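The Great Bin Sort, Part Whatever

Okay so I said I was going to blog more this summer and then I blogged zero times, which tracks. But I have been busy! I've been going through the bins.

If you've been reading for a while you know about the bins. When we moved out of the place on Penner Street I had 2 days to pack (long story, the short version is the landlord) and so everything that didn't have an obvious home got swept off shelves and dumped into whatever container was closest. Kitchen stuff, kid stuff, bathroom stuff, a single ski glove. And then we got to Prunbridge and the containers went against the wall and stayed there through an entire winter and a spring.

I did try in March. I opened one, found a bag of dried lentils that had split, and closed it again.

What got me going this time was Noreen. Noreen Abbasi, for anyone new, is my friend from the Kerkness days and she is getting ready for her big yard sale on the green, and she asked if I had anything to put in. Did I have anything to put in! So I cleared off the table, put on a podcast and started pulling things out.

The rules I gave myself

One bin at a time. No opening the next one until the first one is sorted, even if the next one looks more fun (it always looks more fun).

If I didn't remember owning it, it goes to Noreen. This one hurt more than I expected, there was a very nice cheese knife.

Toys get a vote from the kids. Kitchen things do not get a vote from the kids, or we'd own nine ladles and they'd all be swords.

Brushes. Oh my gosh, brushes. I don't know how one household ends up with this many brushes. Dish brushes, a bottle brush, one I think is for mushrooms?? I kept the ones with good bristles and was pretty ruthless about the others. If you have a trick for storing them that isn't "jar by the sink" please tell me, because the jar by the sink falls over every single day.

Cups with lids are the other thing. My brother-in-law Jaxon Lévesque gives everybody a travel cup for every occasion, and I love him, but I can drink out of one cup at a time. I'm keeping the ones where the lid still fits tight, and everything else is going in the sale pile. Sorry Jaxon. (He reads this. Hi Jaxon!)

The mixed bins

So the kitchen-only containers went fast – an evening each, tops. It's the mixed ones that slow me down, the ones where you're holding a bowl and you reach back in and come up with a dinosaur. You can't get any rhythm going. I ended up moving to these plain gray metal bins for the sorting part, since the cardboard was getting soft at the corners, and they sit nicely on the table so I'm not bent over on the floor like a shrimp.

The toy dinosaur stays, that was unanimous. Same for the yellowish-green sea creature with the flippers and the forked tail, which still has its little white label on. We've had a long debate about what it is and I've been told it's rude to keep asking. The blue bowl I'm on the fence about. It's a good size for cereal, but it doesn't go with anything.
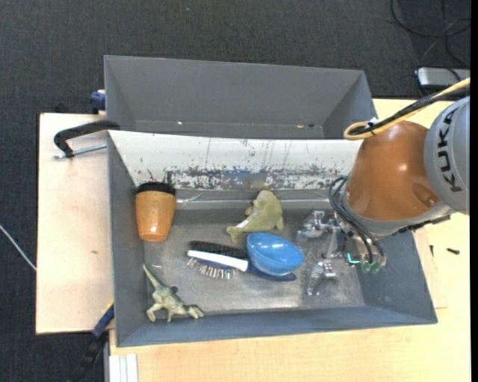
Where it's all going

Noreen gets first pick of the sale pile, and whatever she doesn't want goes to the thrift store behind Zarnora. The keepers are getting washed and put in actual cupboards, like we live here. I bought shelf liner and everything.

Still to do: the bathroom one, the one marked MISC (they should all be marked MISC), and finding the other ski glove. If you're local, come by the sale and buy my cups!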